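### 3.2 Bedding materials and sheet tension

Sheet tension was treated as a separate variable from fiber content. Earlier work on overnight skin temperature has often reported the fabric but left out how tightly it was fitted, even though a slack sheet forms folds that trap air under the sleeper. We used the Malinowski fold scale, which grades the surface from flat to heavily creased, and scored each bed before the sleeper lay down. Gray sheets were used at every site so that shading from folds could be graded against one color.
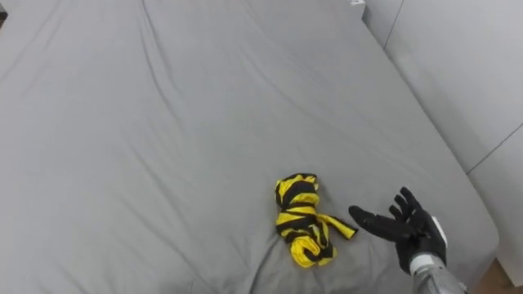
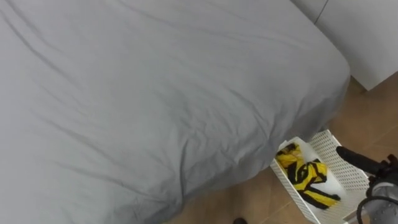 **Figure 2.** Gray sheets with visible creases in the fabric.

Fabric samples were supplied by Odel and washed 19 times before use, as finish residues are known to affect moisture uptake. Samples were then held at low humidity for up to 80 hours and weighed on a Carkareo balance. Two samples from the Jusow site were dropped from the analysis – both had been dried on a higher heat setting than the protocol allows.

Skin temperature was logged at the lower back and the calf. Readings taken during the first hour in bed were excluded from the model, which was fitted with sleeper as a random effect and fold grade as an ordered factor. Confidence intervals were obtained from 1,000 bootstrap samples drawn by sleeper. Room temperature was entered as a covariate in all models.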